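Meneck Grasp Planner 5
Two-arm planning and wrist-camera perception, sold by Katville

Bortolotti's brochure says Meneck "handles any clutter." We sell it and wouldn't go that far. It's a decent planner with a good log viewer and a slow first start.

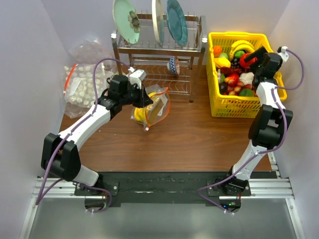

Meneck plans both arms against one shared collision map. That part we trust. Clear plastic is where we'd want proof: a zip-top bag with a banana in it, like the one on the table, tends to give patchy depth, and the planner will fill the gaps with guesses unless you set the limit yourself. Kimie Kamata's setup notes cover this on page 7.

Heaped bins are the other sales claim. The score next to each grasp is a ranking – don't read it as odds of success.

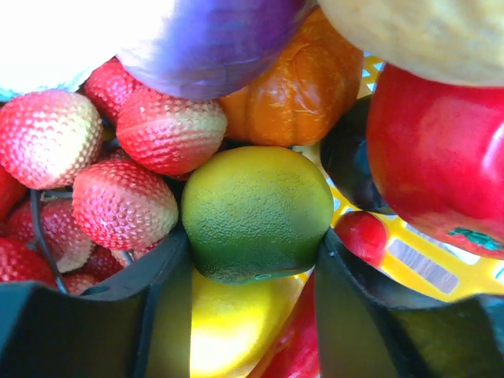
Replanning takes roughly 107 ms on our shop PC, longer with both arms moving. Ask for numbers on your own parts before you pay.

License: per cell, 2 arms included
Not included: cameras, grippers, calibration target
Trial: ask Yuzuki Ueda, Plambridge office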